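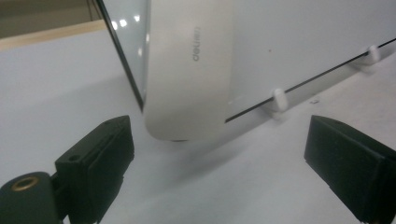

Attachment 1 — deli unit on the front desk, silver end and the two white clips

Ticket: desk device, front office, Usura building
Opened by: Catherine Haldane
Opened: Aug 27, 2022
Status: open, waiting on part

CH: Makes a grinding noise from the silver end when switched on. Lasts a couple seconds, then quiet, then again. Was fine before we moved desks. Need it for the Workneh packets, 18 still to do.

Dorin Manole: Which end? And is it sitting flat? Those desks are not level, had the same thing with the old Lusteck one.

CH: End with deli on it. Sits flat as far as I can tell. Pushed on the corners, no rocking.

DM: ok. Unplug, leave it up to 2 hours, try again with nothing in it. Also look along the black slot for scraps. There's a tiny reddish brown dot on the white panel by the nearer clip, can you see if it wipes off? Damp cloth, no spray.

CH: Will do after lunch. Didn't notice the dot tbh. Theres a gray fleck on the table too, dust or something.

CH: Left it off, switched on empty. Still grinds, maybe less. Dot — forgot to check, sorry.

DM: Did anybody take the clips off during the move? If one went back crooked it can drag.

CH: Asking Ashton, he carried it.

Ashton Tamihana: Not me, I only did the cables. Alcides had it in the box with the staplers.

DM: Right. Don't force the clips. Leave it off for now pls. Lusevetti wants the model number off the label before they'll quote a replacement clip, I don't have it. Catherine can you send.

CH: Label must be underneath, will tip it over when someone can hold the other end. Mimoza is taking the packets upstairs in the meantime.

DM: Thx. Keeping this open till I get the number.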